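Category: Set-up guides > Teaching by hand

Randanow Paired Grippers – Section 4: Recording your first demonstrations

Written by Simone Peixoto for the Prarkwood workshop. The sales sheet says you can teach a robot a chore in an afternoon. I have yet to see it. Budget for longer, and read this section before you touch anything.

1. Put both grippers on charge the evening before. The battery light goes green well before the battery is full, so ignore it.

2. Check that each marker is flat and firmly fixed. A lifted corner will spoil the tracking, whatever the software tells you.

3. Pick up one gripper in each hand and hold them out in front of you, fingers apart. Wait for two beeps. If you only get one, put both down and start again.

NOTE: The "auto-align" button does very little. We tried it on 39 recordings and aligned every one of them by hand afterwards.

4. Bring the fingers of each gripper slowly together, then let them open. Do this twice.

5. Do the task at half your normal speed. If you fumble, carry on and finish. The manual says fumbles "enrich the data" – I would mark them and decide later.

6. Stop after 19 takes and play them back. Do not trust the quality score. We had 182 takes marked "excellent" and the arm still missed the cup.

CAUTION: Keep cables clear of your feet. Look down before you step, every time.

CAUTION: Do not squeeze the fingers past the point where they meet. Spare pads are slow to arrive.

7. Save under the task name and your initials. Files called "test" will be deleted.
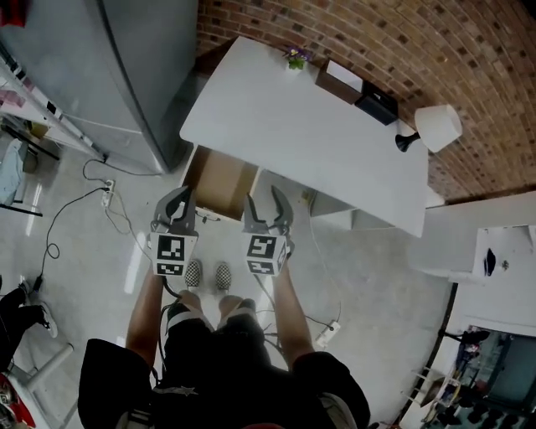
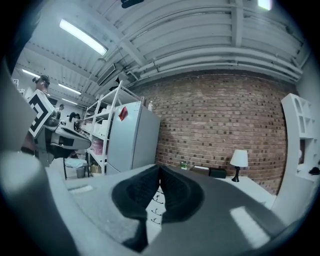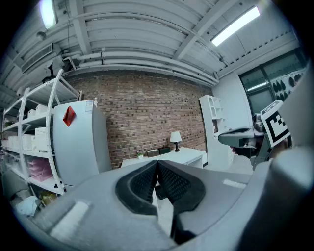
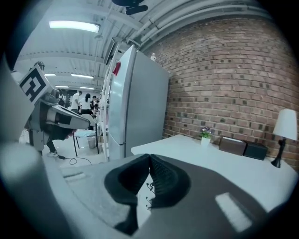

Fig. 4 – Hand-held grippers with square tracking markers, brick-wall end of the workroom.

Comments (3)

Tahsin Fakir: Step 3 gives me three beeps. Not in the fault table.

Soledad Whitlock: Same for me until I updated. Now it gives none, but it does record.

Séverine Sabatier: 318 takes of folding a towel and our arm still treats it like a hot pan. Does anyone have this working outside the Szabo video?

Contact the Prarkwood workshop desk | © Randanow | Back to top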